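Fustgate Work Table, Light Wood

Item no. 774

The Fustgate is a fixed-height work table for studios, shared offices and project rooms. The top and legs are wood with a clear matte finish, and the natural grain is left visible. Each top is cut from separate stock, so color and grain differ between units. Tables ordered together for one room are matched at the warehouse on request.

Legs attach from below with the supplied bolts. Assembly takes two people and one hex key, included in the carton. Retighten all bolts after 18 days of use and again each January.

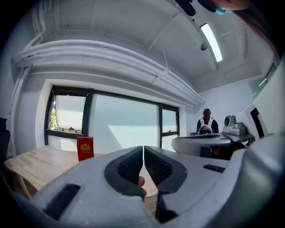
Light wooden table near a black-framed window, with a small red booklet standing on top.

Placement: The finish tolerates indirect daylight. In rooms with large windows, direct sun will darken the exposed part of the top over time. Move standing items now and then to avoid pale marks.

Care: Wipe with a damp cloth along the grain. Do not use solvent or abrasive pads. Scratches can be sanded lightly and recoated with Rolland matte oil, sold separately.

Price: $499 per table, legs and hardware included
Warranty: 3 years on joints and hardware; surface wear excluded
Supplier: Skatport
Orders and matched sets: Noel Sison
Spare legs and bolts: Romain Deschamps

Price valid from November 10, 2025. Delivery is to the ground floor unless stair carry is added at checkout.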